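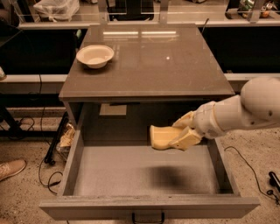
Figure 4.1 A single-drawer cabinet with the drawer fully open. The bowl is on the top surface, near one corner.

Chapter 4
Drawers, Tops and Everyday Storage

Most household goods spend far more time put away than in use. A cereal bowl may be on the table for 10 minutes in the morning and in a cupboard, drawer or dish rack for the rest of the day. Chapter 3 dealt with shelving and open racks. This chapter turns to closed storage at or below bench height, and in particular to the small freestanding cabinet, which offers two quite different places to put something: in the drawer or on the top.

The cabinet in Figure 4.1 shows both. Its top is a flat, glossy surface in a dark brownish grey, and apart from the white bowl it is clear. The drawer has light grey side walls and a flat floor of the same colour, with a U-shaped handle on the outside of the front panel. Fully open, it can be inspected right across in one look. This is the condition in which any drawer should be measured, cleaned and planned, and students are asked to work from an empty drawer in all of the exercises at the end of the chapter.

4.1 The top as storage

A cabinet top is the easiest surface in a room to put things on, and for that reason it fills first. Keys, mail, chargers and crockery collect there because no handle has to be pulled. In a survey of rental flats carried out for the Birneck housing study, Ruxandra Preda recorded what residents kept on low cabinets and then asked where each object belonged. Many had no answer. The object had been set down once and the spot had become its place.

Glossy finishes bring their own problems. They reflect ceiling lights, they show fingerprints and dust, and a bowl with a rough foot ring may scratch them if it is slid along the surface. Lift the bowl to move it. A felt or cork mat will protect the finish, although a mat also tends to invite more objects.

4.2 The drawer as storage

A drawer hides its contents and keeps dust off them, but it has limits that a top does not. The first is height. The usable height of a drawer is the clearance between its floor and the lowest part of the cabinet above it, less a small allowance for movement. A wide, shallow bowl will usually go in where a tall mug will not. Measure the tallest item before deciding what the drawer is for.

The second limit is access. Some runners stop well short of full extension, and whatever sits at the back is then reached by feel. Full-extension runners cost more and place a greater load on the front of the cabinet when the drawer is out. Light cabinets with heavy drawers should be fixed to the wall, particularly in homes with young children.

The third is order. Items on a smooth drawer floor slide when the drawer is opened or closed quickly. Dividers, a non-slip liner or a snug fit between items will hold them in place. Section 4.5 compares the 2 common divider systems, fixed and adjustable.

4.3 The space in front

A drawer needs floor space as well as cabinet space. Allow for the full depth of the open drawer and room for a person to stand or crouch in front of it. Cords on the floor near a cabinet should be run along the wall or secured so that they do not cross the place where people stand.

Smaranda Pană's worked plan for the Manole flat, reproduced in Section 4.6, leaves 200 mm between the open drawer and the nearest chair. Readers may find this tight. The plan is discussed there at some length — including the two changes she made after the tenants moved in.

Key terms: clearance, extension, runner, divider, liner, drawer front.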